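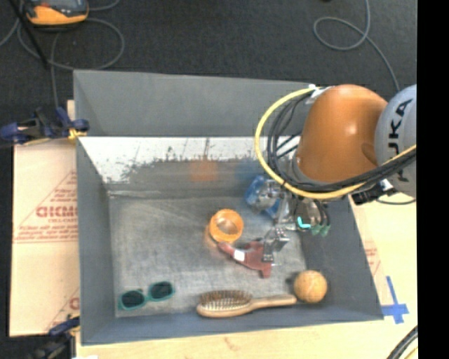
# One big bin for the odds and ends

Every house I have ever lived in has had a drawer that wouldn't shut, and ours at Restrepo was the worst of the lot. A couple of summers ago I gave up on it altogether and moved everything into a big grey bin with sloping sides, and I've been rather fond of the arrangement ever since.

The slope matters more than you'd think. Small things slide down towards the middle, where you can see them, and they don't vanish into a corner the way they do in a square box. If you're buying one, go wider than feels sensible and not too deep -- you want one layer of things on the bottom, with a bit of floor showing between them.

## Sorting it through

Put the bin on a table for this. I did mine on the carpet for years and my knees have never forgiven me!

- Take out anything with lenses first. Sunglasses scratch terribly if they're left under heavier things, so give them a soft pouch or a hook by the door.
- Wipe plastic bits with warm water and a drop of washing-up liquid. A 500 ml jug is plenty for a whole binful.
- Hold back anything you can't put a name to. Mine goes in an old Corker biscuit tin, and if it's still there in July, out it goes.
- Leave the bright things till last (orange, red, blue, whatever you have), as they're easy to spot and you'll only get distracted.

I stop when there are 12 things left in the bin, which is a number I picked out of the air and have stuck to out of stubbornness.

## Keeping the table nice

A pale wooden top shows every mark, so I lay an old tea towel under the bin before I start dragging it about. For rings and scuffs, rub along the grain with a barely damp cloth, dry it straight away, and leave it overnight before you try anything stronger.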